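Chapter 7
Setting Up a Cell in Simulation

By May of my first year in this job I had crashed a perfectly good arm into a perfectly good tray 12 times. None of it cost a penny, as every one of those crashes took place on a screen, and that (more or less) is why this chapter comes before the one with the spanners in it.

The cell we'll be working on is called Clivent. It's a training cell, one arm and one table, and I've set it up so often that I could do it half asleep! There's a tray across the table, a green square nearer the front, a cardboard box at the corner and a few small bits and bobs to move. You'll meet all of them again in the exercises, so get used to their names now.

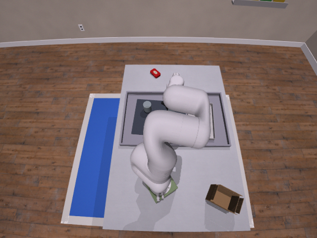

Before you move a single joint, sort out your zero. I mean the point on the table that every other measurement starts from. Pick one corner, write down which corner it is, and stick with it for the rest of the book. I once used the near left corner for the tray and the far left for the box, and spent an entire afternoon hunting for a fault in the arm (there wasn't one, of course).

Next, choose a home pose. Mine is folded well back on itself, with the gripper pointing down and plenty of room underneath. Save it under a name you'll recognise in six months. "Home" is good. "Home_new_2" is asking for trouble.
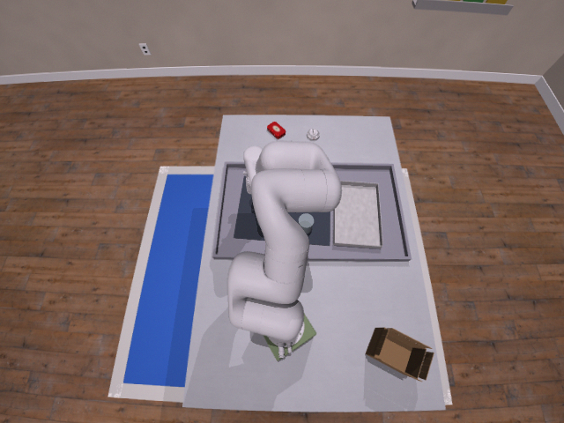

Irina Vasiliu wrote to me after the first edition to say that she never saves a home pose until she has run the arm into it from at least four different starting points, and that I ought to have told people to do the same. I have taken her advice. Do it slowly, with the speed turned right down, and watch the elbow more than the gripper. The elbow is what catches you out.

Then there's the tray. Its raised rim looks low enough to ignore, and I ignored it for weeks. Set your travel height from the top of the rim and add the height of whatever the gripper is carrying, then add a bit more. I use 160 millimetres above the tabletop at Clivent and only come down once the fingers are over the spot I want. Going down between two cylinders is fiddly work, so check the gap on both sides of the fingers from a low view as well as from overhead.

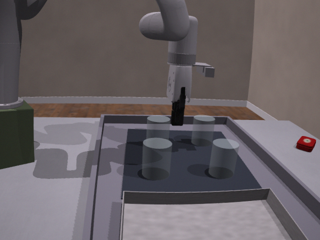
Shadows are worth leaving switched on, by the way. They slow the program down a little, but I find them a great help in judging height, and I've stopped turning them off even on my ancient laptop.

Last of all, check the whole run with the parts in different places. Shift a cylinder, turn the box a few degrees, start again from home. Keep a note of each change and what the arm did about it. My own notebook for Clivent runs to 23 pages, most of it crossings-out, and I still look things up in it.

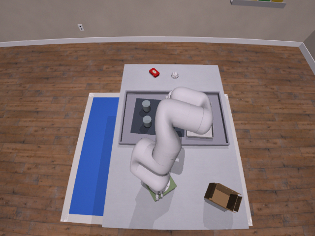 Figure 7.4 The Clivent cell in simulation, with the gripper over the green square.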